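How I look after the two-arm table

11 June 2026

In the last post I promised to write about maintenance, and some of you reminded me. So today there is no clever programming, only what I do to keep our breakfast cell at Pratex in working order. We call the cell Jariver. It has two white arms at the back of one large table, and its job is to lay a tray.

Starting the day

I begin with the cables, before I switch on anything. I put my hand on each cable which runs along an arm and follow it to the gripper. The loop near the wrist must be free enough that the joint can turn fully. In winter I made one loop too short, and after 12 days the connector began to lose contact – a small mistake that cost me a whole weekend.

Then I power up and wait for the green lights. When they are green I still don't start. I send both arms to their parking position at the back of the table and look if they stop in the same place as the day before. I have small pencil marks for this.

The table cover

The brown surface gets dirty from food, and strawberries are the worst. I wipe it with a cloth that is only a little damp. If the color of the surface changes too much, our detection becomes nervous, and it begins to find plates where no plate is. I learned this from the log of run 2634, which I have read more times than I would like.

Grippers

The fingers I clean every 24 runs, and more often if we use eggs. Bread is not heavy, but it is soft, so I always check the closing force with a sandwich before I let the arm touch a cup. With too much force the sandwich keeps the shape of the fingers. The people at Trulitz advised me to begin very low and go up in small steps, and this was good advice.

Gripper at the sandwich, arms parked, gripper down at the cup:
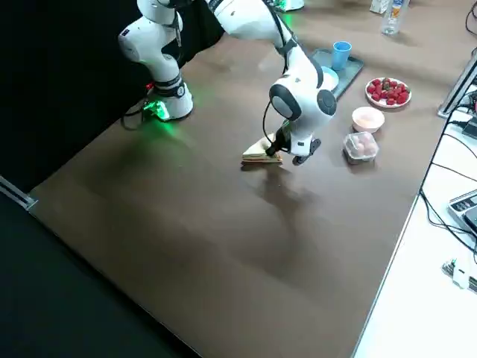
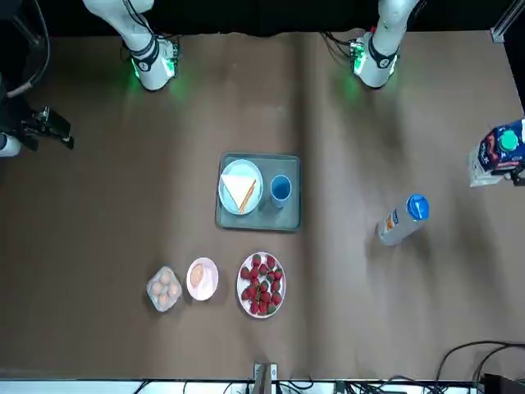
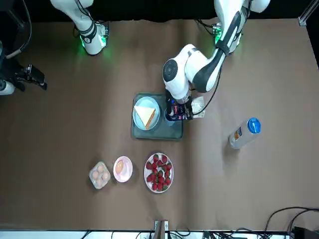

When something is wrong

My rule is to change one thing, then run again. Last month I changed the force and the tray position together, the problem disappeared, and until now I don't know which of the 2 was guilty. Now I write each change in a notebook, with the run number next to it.

The next task is to replace the wrist cable on the right arm. I ordered the part from Hidayat and it should come before the end of June. If the new one has the same length as the old one, I will write a short post with the steps.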